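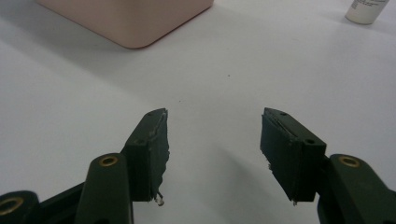

Section 4. Setting Up the Visitor Table

Welcome, and thank you for taking on the visitor table at the Pastside open day! Most of our guests will never have held a gripper before, and this is the part they talk about on the drive home, so please take your time with it. Doors open on 4/18/24 and the first group usually wanders in early.

1. Clear the table and wipe it down, then let it dry fully before anything goes on it.

2. Set out the storage box with its lid closed and the handle up. Guests like to open it and peek inside (children especially), so check the latch again between groups.

3. Run each gripper through its full travel, open and closed, a few times by hand. If one feels stiff, hang it back on the rack and ask Arben Kadrić for another.

4. Start the Gekgate recorder and wait for the steady tone before you begin talking.

5. Show the two-handed approach yourself first, slowly, and then hand the grippers over.
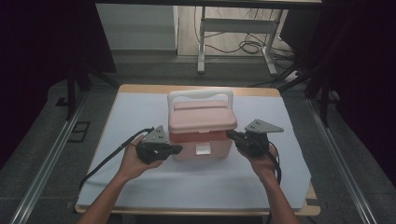
Figure 4-2. Two-handed approach, with one gripper on each side of the box.

Note: Guests nearly always want to squeeze hard, bless them. Ask them to bring both hands in level and stop as soon as they feel the box, and only then to close up and lift. An inch or two off the table is plenty for a first try.

Caution: Keep cables away from elbows and coffee cups. Piret Sepp lost a whole afternoon to a spilled latte last December, and she would very much like not to repeat it.

6. Once a guest is comfortable, let them try a corner with a single gripper. Corners are harder than they look, and it helps to come in slowly with the jaws nearly closed,

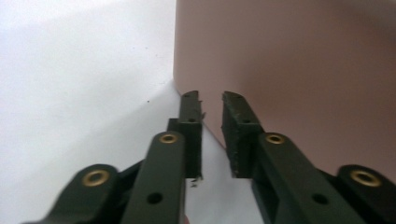 then open them just enough to pass on either side of the edge. Let the guest find the angle on their own before you offer any advice. Some will want four or five tries, and that's fine if the line is short.

7. Look over the pads after every group. Brush off loose crumbs with the soft brush, and write down any pad that is shedding badly so Birdie Abernathy can replace it at lunch.

8. Stop the recorder before the next group comes up.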